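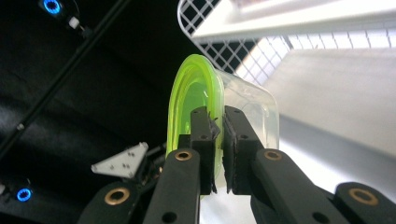

Larkdale grasp software - progress note, June

Short one this month, most of the time went into the planner.

Perception
Clear plastic still the main headache. Depth drops out on see-through walls, so the segmenter now leans on rims and lids where it can. Green lid is easy, clear body is not. Wire shelf behind the container also throws false edges. Filter for that is merged, threshold still set by hand.

Demonstrations
459 usable episodes in the set, container and lid task only. Another 11 dropped for bad time sync between left and right grippers. Joshi (our sync tool) now flags these at upload - used to find them at training time, which was painfull.

Two-handed holds, one gripper at each end of the box, are in the set now and the loader reads both streams as one episode.

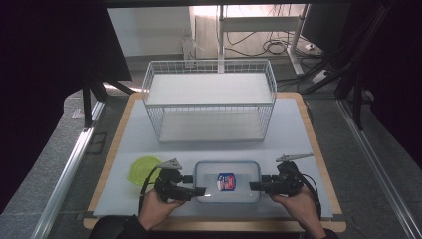

Planner
Cleredano branch rewritten. Replans take around 3 seconds, too slow. Most of that is collision checks against the basket mesh, will try a coarser one first. Grip width limits for thin walls are in the config but not tested on the arm yet.

Tooling
Coder scripts moved to the shared repo. Docs are behind, sorry.

Next
- coarser basket mesh, re-time replans
- auto threshold for for the wire filter
- first policy trained on the two-handed set

Budget on plan, no change requested.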